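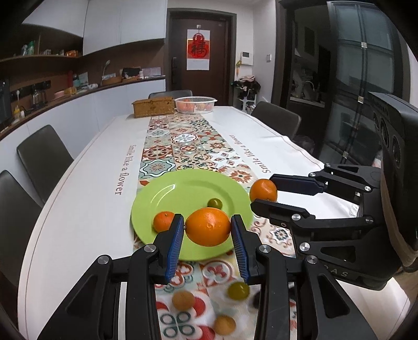 ## La fruta de postre merece volver a la mesa

En casa de mis padres el postre era fruta. Se ponía un plato en el centro, cada uno cogía lo suyo y la comida se alargaba media hora más. El flan quedaba para los cumpleaños. Hoy, en casi todos los menús del día que conozco, la fruta ha desaparecido o figura en la última línea, detrás de la tarta de queso y del café.

Me parece un error, y también un mal negocio para el cliente. En Hitura, donde como a menudo en agosto, el menú cuesta 13 euros e incluye postre. El postre es un vasito industrial. Pregunté por una mandarina y me ofrecieron un zumo con un suplemento de 2 euros.

El argumento habitual es que la fruta se estropea. Es cierto si se compra mal. Antonina Bondarchuk llevó durante años el comedor de Grundbridge, con 60 comensales diarios, y compraba cada mañana lo que iba a servir ese día. Lo que sobraba iba a la macedonia del siguiente. 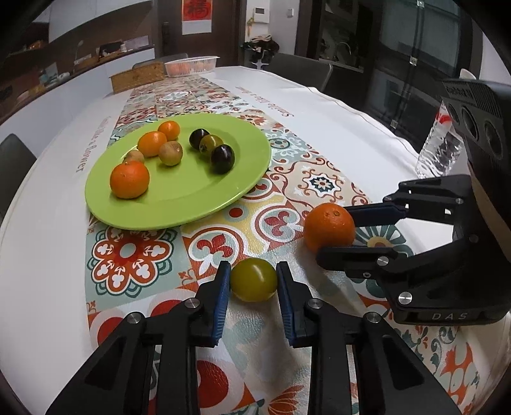 También se dice que la gente no la pide. La gente pide lo que ve. Si la carta la esconde y el camarero no la nombra, es normal que acabe eligiendo natillas. En Grundbridge bastó con sacarla de la cocina y dejarla a mano para que la cogieran siete de cada diez.

No propongo prohibir los dulces. Pido que la fruta entre en el precio, entera, madura y sin suplemento, y que se pueda elegir la pieza. Con los tomates pequeños haría lo mismo: un cuenco con sal al lado, al empezar, en lugar del pan de molde tostado que ponen en tantos sitios.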